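Buvusex Help Community > Crafts and Handwork > Knitting

Holes between the fingers on my first pair of gloves, plus the pinky is way too high

Posted by woollyporch, September 7, 2018

Hi all! I've been knitting hats and mitts forever and finally got brave enough for real gloves with real fingers. I'm using the Jastholm pattern (the plain one, not the cabled one) and a skein of Mao sock yarn in a sort of mushroomy gray that I picked up at the wool shop in Perkham back in July. Needles are US 2, double points. The pattern has you work the hand over 38 stitches, then put everything on scrap yarn and pick up each finger separately.

The cuff went great, the hand went great, even the thumb gusset looks pretty nice if I do say so. Then I got to the fingers and everything went sideways. I've got a gap at the bottom of every single finger, and the one between the middle and ring fingers is big enough to poke a pencil through. I picked up the stitches between fingers like it said. I think?

My other problem is that the pinky starts at the same height as the rest, and when I put the glove on, the webbing pulls and the whole thing rides up my wrist. Is that me or is that the pattern? I have nearly 100 yards left, so I can rip back if I have to, but I'd love not to.

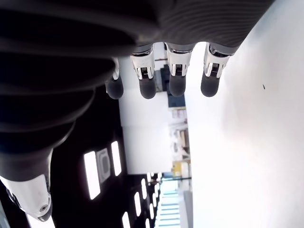

Four fingers side by side, with the thumb over on the left.

Also, if anybody has a trick for keeping all those needles from falling out while I'm working a finger, I'm all ears. I dropped one down the heating vent last night and had to take the cover off to get it back.

woollyporch

purlgravy

Oh I feel this one! My first pair looked like Swiss cheese. Good news, you probably don't have to rip anything for the holes. Leave a nice long tail every time you join yarn for a new finger, I mean as long as your hand, and when the glove is finished turn it inside out and use that tail to close up the gap. Don't yank it. Go around the hole catching one leg of each stitch, like you're drawing up the top of a hat, then snug it gently and weave in the rest. If you cut your tails short (I always did), a separate piece of the same yarn is fine.

For next time, pick up more stitches than the pattern tells you to. If it wants two between the fingers, pick up four, going into the solid fabric on either side of the gap and leaving the big loose strand alone. Then on your very next round, knit the extras together with their neighbors so you're back to the right count. It makes a little gusset and the hole mostly closes itself.

Check that you're twisting the picked-up stitches too. If you knit them through the back loop they tighten right up. I forget this on about every other finger and have to go back, so don't feel bad.

On the pinky, it's the pattern. A lot of the simple ones start all the fingers on the same round to keep the instructions short. Hold your own hand up and look where your pinky branches off, it's lower than the others on pretty much everybody. What I do is stop the hand early, work the pinky first over 9 stitches plus whatever I pick up, bind it off, and then put the rest back on the needles and knit a few more rounds before splitting for the other fingers.

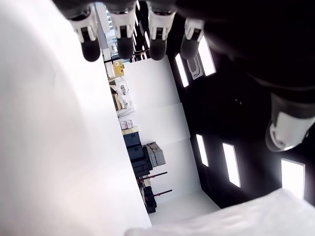
How many extra rounds depends on your gauge, so try it on as you go. Slide the live stitches onto a piece of smooth scrap yarn first, it takes a minute and saves you a whole evening of ripping. I put my hand flat on the table, fingers a little apart, and if the fabric reaches the bottom of the gap between the ring and middle fingers without me tugging, it's time to split. If you have to pull it up to get there, knit another round and look again.

One more thing: finger length. Stop when you can just see the tip of your nail over the edge and then start decreasing. Mao sock yarn grows some when you wash it, at least the two skeins I've had did, and I ended up with floppy tips on a pair I'd been really proud of.

For the needles, use the shortest ones you can find. The long ones tip over and pull themselves out.

nightshift_knitter

magic loop. never going back to dpns for fingers

coffeeandcables

Agree with everything purlgravy said about the holes. I'd only add that you should block one before deciding how bad they are. Mine looked awful until I soaked them and let them dry flat, and the little ones pretty much vanished. The pencil-sized one will still need the tail.

I'd rip the pinky, sorry! You can leave the other three fingers alone on the first glove if you don't mind it riding up a bit, but then you've got to decide whether to make the second one match. I made the second one the right way and wear that pair for walking the dog.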